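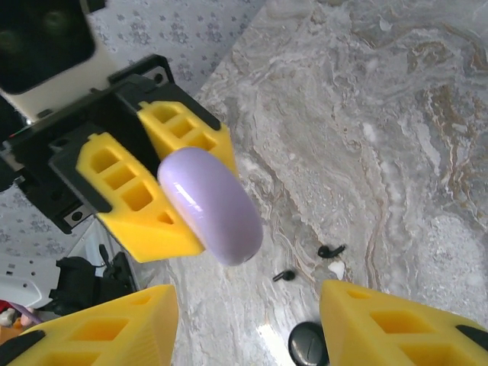
モドゥペ・アジャイ(Modupe Ajayi)から、キヴォンサイド杯は昔は十五人制でもやっていたはずだ、セブンズ専門の大会みたいに書くのはおかしい、と言われてしまいました。はい、おっしゃる通りです。冒頭の定義から直しました。

シェア 47 コメント 2

キヴォンサイド杯(Kivonside Cup)

キヴォンサイド杯は、キヴォンサイド地区の高校ラグビー部が冬の終わりに争う招待制の大会である。現在は七人制で行われているけれど、始まった当時は十五人制で、途中に両方を並べて開いた時期がはさまる。正式名称には協賛社の名前が付いていて、いまは「ロレモフ・キヴォンサイド杯」という。ただ、地元で正式名称を口にする人に私は会ったことがない。みんな「杯」とだけ呼ぶ。「今年の杯、どうだった?」で通じるのだから便利なものだ。

この項目は私がひとりで書き足しながら育てているので、文体がときどき百科事典からはみ出す。ご容赦を。

名称

Kivonsideの読みには「キヴォンサイド」と「キボンサイド」があって、古いプログラムの日本語訳では後者が多い。ここでは前者に統一した。杯の名は地区名から取ったもので、よく言われる「初代優勝校の校名から」という説は順番が逆。その学校は大会ができてから改称している。私も長いこと間違えて覚えていて、前の版にはしっかりそう書いていた(お恥ずかしい)。

沿革

もともとは、アデビシ校(Adebisi)と近隣の学校が練習試合の相手を探していて、どうせ集まるなら表にして順位を付けよう、と始めたものらしい。らしい、と書くのは、最初の数年分の記録がきちんと残っていないからだ。残っているのは手書きの対戦表と、食堂の注文票の裏に書かれた得点のメモくらい。このメモがまた読みにくくて、1なのか7なのかで優勝校が変わってしまう年がある。私は7だと思っている。アデビシ校の卒業生はたいてい1だと言う。

十五人制の時代は、一日に何試合もこなすのは無理なので、週末をまたいで日程を組んでいた。遠い学校は宿が要るし、怪我人が出ると翌週のメンバーが足りなくなる。それで、小さい学校の希望を入れて七人制の部を設けたところ、こちらのほうに申し込みが集まった。しばらくは二本立てで続き、やがて十五人制の部は休止になった。廃止という決定は出ていないので、規約の上ではいまも「休止中」のままである。アジャイが引っかかったのはここだと思う。復活を待っている人はちゃんといるのだ。

開催時期は当初は1月だったが、グラウンドが固すぎるという苦情が毎年出て、少しずつ後ろへずれた。いまの日程に落ち着いてからは苦情の中身が「ぬかるみすぎる」に変わっている。

大会方式

参加校はまず組に分かれて総当たりを行い、その順位で上位トーナメントと下位トーナメントに振り分けられる。上位の優勝校に杯、下位の優勝校に皿が渡される。この皿がなかなか立派で、正直なところ杯より見栄えがする。杯のほうは持ち手の片方が付け直してあって、よく見ると左右で高さが違う。

試合時間は前後半とも七分、決勝も同じ。以前は決勝だけ長くしていたのだが、朝から走ってきた選手にそれは酷だということで揃えられた。同点の場合は延長に入り、先に得点した側が勝つ。組内で勝ち点が並んだときは、直接対戦の結果、得失点差、トライ数の順に見る。それでも並んだら主将同士のくじ引き。くじ引きまで行ったことは一度あって、外したほうの主将がその後コーチになり、いまだにその話をする。

選手の登録は各校十二人まで。交代は五回まで認められている。このあたりは国際的な七人制のルールにならったもので、杯の独自色は薄い。独自なのは「前年の優勝校は組み合わせ抽選で最後に引く」という決まりくらいだろう。最後に引いたところで有利でも不利でもないと思うのだが、なぜか縁起が悪いとされている。

会場

会場はキヴォンサイド運動公園の主競技場と、隣の補助グラウンド。主競技場のスタンドは片側だけで、座席は200。反対側は芝の土手になっていて、保護者や卒業生はだいたいこちらに陣取る。日当たりがいいし、ベンチの声がよく聞こえるからだ。私も断然、土手派です!

補助グラウンドはゴールラインの後ろが狭く、勢いよくトライに飛び込むとフェンスが近い。防護マットが置かれるようになったのは比較的最近で、それまでは各校の控え選手が体を張って止める慣習があった。美談として語られがちだけれど、マットのほうがいいに決まっている。

指導者

この大会について書くなら、監督の交代の話は外せない。キヴォンサイドの学校では、ラグビー部の指導者が地区内で移籍することが珍しくなく、前の年に優勝させた監督が翌年は隣の学校のベンチに座っている、ということがふつうに起こる。発表はたいてい学校のお知らせ欄に数行載るだけで、こちらは生徒の噂のほうで先に知る。

とくに有名なのがレヴザンス校(Revusance)の例である。同校はずっと下位トーナメントの常連だったが、アデビシ校で二軍を見ていたコーチを迎えてから、守備のやり方をがらっと変えた。それまでは全員が前に出て相手を潰しにいく守り方で、最初の一人が外されると後ろが空っぽになっていた。新しいコーチは一人を必ず深く残し、残りの六人の間隔を練習のたびにやかましく言ったそうだ。見た目は地味になった。でも点を取られなくなった。翌年には上位トーナメントに進み、準決勝でアデビシ校に当たって、延長で負けている。あの試合は土手で見ていて、帰り道ずっと黙っていたのを覚えている。

なお、監督の移籍に関する制限は規約にない。選手のほうは、同じ年度のうちに転校して別の学校から出場することはできない。

記録

一大会における一校の最多得点は115点で、アデビシ校が持っている。組の総当たりからの合計であって、一試合の得点ではない。ここを取り違えた引用をときどき見かけるので念のため。優勝回数もアデビシ校が最も多いが、先に書いた得点メモの件があるため、正確な回数については意見が割れる。主催者の掲示板では問題の年が空欄になっている。空欄にするというのは、うまい逃げ方だなあと思う。

個人の記録は、トライ数だけが公式に数えられている。コンバージョンの成功数は学校ごとに付けているものの、ドロップキックを誰が蹴ったかまで書いていない用紙が多く、まとめようとして途中で投げ出した。続きをやってくれる人がいたら、手元の分は喜んで渡します。

観戦と雰囲気

入場は無料。プログラムは有料で、選手名の誤植が多いことで知られる。昼休みには卒業生の試合が組まれることがあり、こちらは順位も得点も記録しない建前になっている(もちろん全員が覚えている)。食べ物の屋台では揚げパンがいちばん早く売り切れる。上位トーナメントの始まる前に並んでおくのがよい。

応援の太鼓は主競技場では禁止、補助グラウンドでは可。理由は規約に書かれておらず、近所への配慮だという人もいれば、場内放送が聞こえないからだという人もいる。

関連項目

キヴォンサイド杯と混同されやすいものに、同じ運動公園で秋に開かれる中学生の交流大会がある。主催も方式も別で、杯は出ない。また、レヴザンス校とアデビシ校の定期戦は十五人制で続いており、休止中の十五人制の部の雰囲気を知りたい方にはこちらの観戦を勧める。定期戦については別の項目を書きかけている。

最終更新 16/07/2023。大会方式の節の延長に関する記述を訂正し、会場の節に補助グラウンドのことを加えた。

シェア 47 コメント 2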